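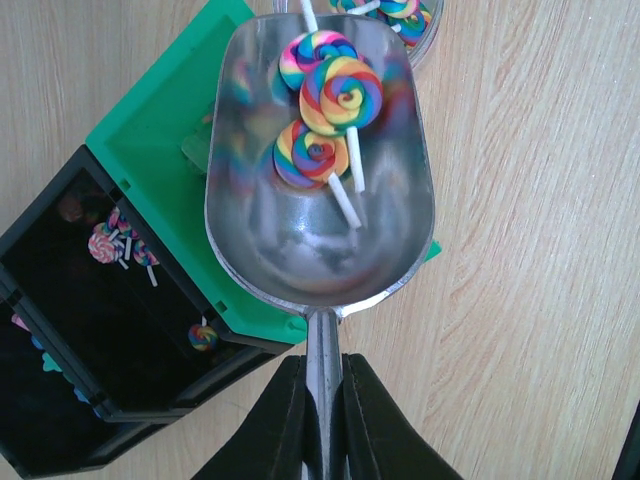
From: Kristine Marquez
To: Kolier candy table list
Date: 16 May 2021
Subject: Re: scoops and containers

Thanks for the quick replies. I have put the earlier question below and will answer it in pieces.

> Do we still want the big metal scoop for the swirl lollipops, or
> should people just pick them up by the stick? In March the scoop
> was fine for the small stuff but the lollipops hung over the side.
> Also, who has the trays?

Keep the scoop. It takes three of the lollipops with room left in the bowl, and it is easier to wash than anything else we own. Lay them in flat with the sticks going whichever way they want to go. Please don't pile them higher than that.

The trays are at my place, along with the clear glass cup and the little round glass dish.

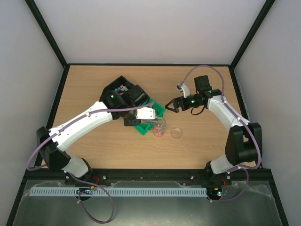 Photo: Kristine Marquez

The cup can keep the figurine in it. I would leave the small dish empty until we know what Barredo is sending. Last time they sent 500 pieces of wrapped candy and we had planned on half that.

For the black tray with compartments, one kind of candy to a compartment, please. Sorting it afterward took me most of an evening.

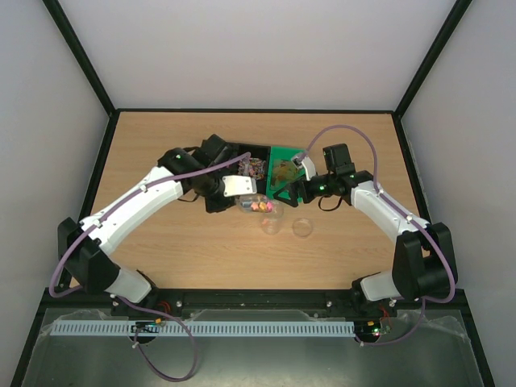

If the compartments run out, use a spare bowl and put a label on it. I have labels and a marker.

The green tray goes under the scoop when it is set down, so the bowl stays off the wood. 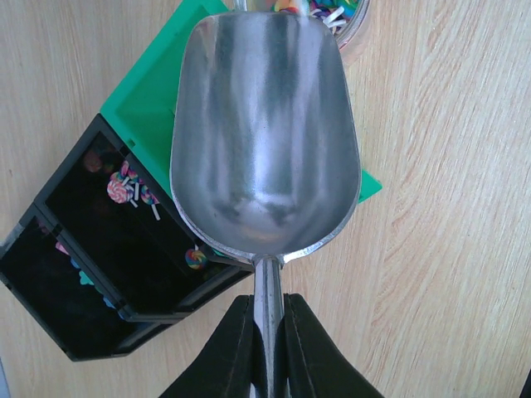 Metal scoop, empty, over the green tray

Garnau has a second scoop with a shorter handle if anyone wants to compare. I don't need it back.

Kristine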